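Stetholm Parcel and Mailing Supplies
Frequently asked questions
Last updated 23 August 2021

How do I place an order?
Add items to your basket and check out as a guest, or sign in if you have an account. Business customers can also order by email. Include your account number and the item codes.

What is the smallest amount I can buy?
Mailing bags and tissue come in packs of 11. Cartons are sold singly. The Husach padded range is sold by the case only.

Do you sell clear bags?
Yes, in four widths. Clear bags are meant for packing inside a carton. If you post one on its own, put the address on a label and not straight on the plastic – ink rubs off. 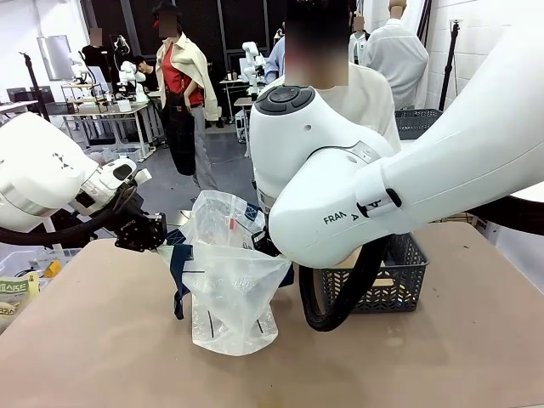
How long does delivery take?
Orders placed before 11 in the morning leave the same day. Standard delivery takes 2 working days. Allow longer in November, when carriers are at their busiest.

Is there a delivery charge?
Delivery is free on orders over $469 before tax. Below that, the charge is worked out by weight and shown at checkout before you pay.

Can I collect my order?
Yes, from the trade counter at our Pula Road warehouse. Choose "Collect" at checkout and wait for the email that says your order is ready. Bring the order number with you.
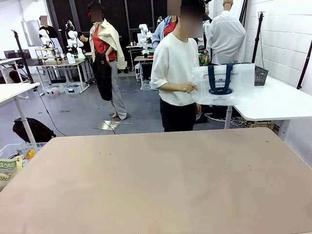 Can I return something I don't need?
Unopened packs can be returned within 30 days. We can't take back opened packs or anything printed to order. Return postage is paid by the customer unless we sent the wrong item.

Why has my Ingvarsson tape order been split?
Ingvarsson tape ships from a separate warehouse and may arrive on a different day. You pay one delivery charge for the whole order.

Can I change my address after ordering?
Only until the order is packed. Call us – email may not reach us in time.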